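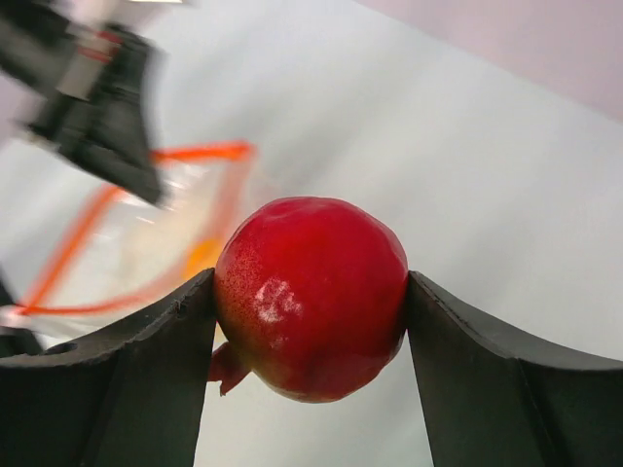
Red, shiny and much asked about.

Play fruit: your questions

Is it real fruit?
No, it's all artificial! I get asked this a lot. Please don't let anyone have a bite, however ripe it looks.

How do you store yours?
I keep the bulk of it in a blue plastic bin, fruit and veg together, and use clear zip-top bags for smaller sets (one bag per game, if I'm being good). You can see what's in each without tipping the lot out.
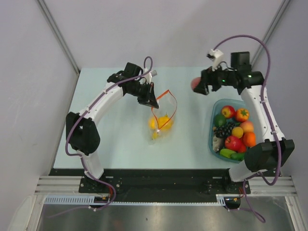
Abimbola Idahosa wrote in to ask whether the bags split, as hers always go at the corners. Mine do too, eventually! I put the big round pieces in last and stop before the zip has to strain. Bosen sent me a roll of thicker ones in November and they've lasted well.

Can I wash it?
Warm water, a drop of washing-up liquid, then let it dry overnight before you zip it up. Go gently on painted skins, they do scuff.

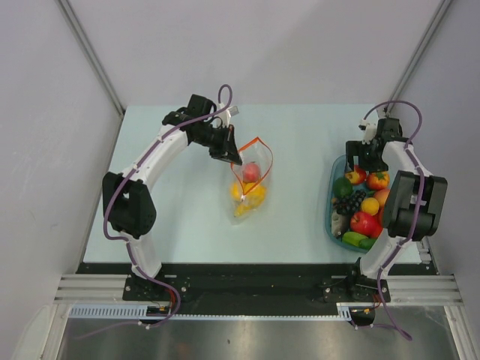
Aminu Fashola

Which pieces go in a starter bag?
I like an apple, a banana and a lemon, as little ones know those names already. Grapes are lovely but they get tangled up in everything, so mine live in the tray.

Do you sell single pieces?
Yes, 2 minimum per order.

Updated 12/22/22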